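Chevalier are back on the road, and we couldn't be happier! The band plays two nights at Rarkham Hall in August, their first shows there in years.
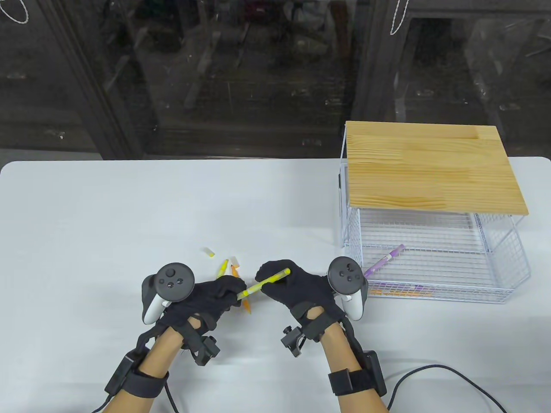
Black gloves and controllers at the white table.

Tickets go on sale 6 Feb 2026, with up to 3,000 seats each night — so do set an alarm.

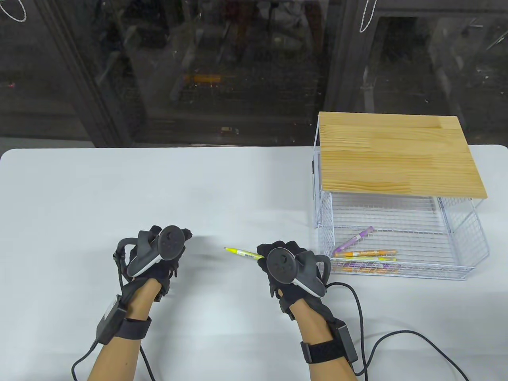 New album news

The new record, Prirnmont, was made in Steton and has three songs we've already heard and loved, and the slow one
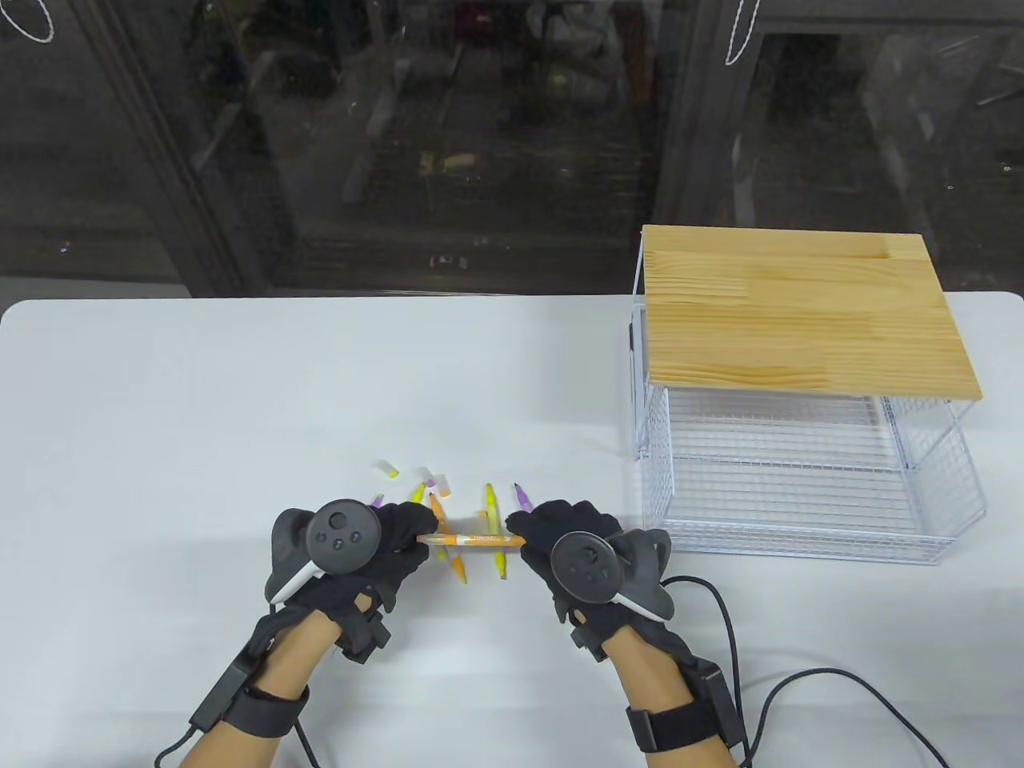
had a few of us reaching for the tissues, I must say.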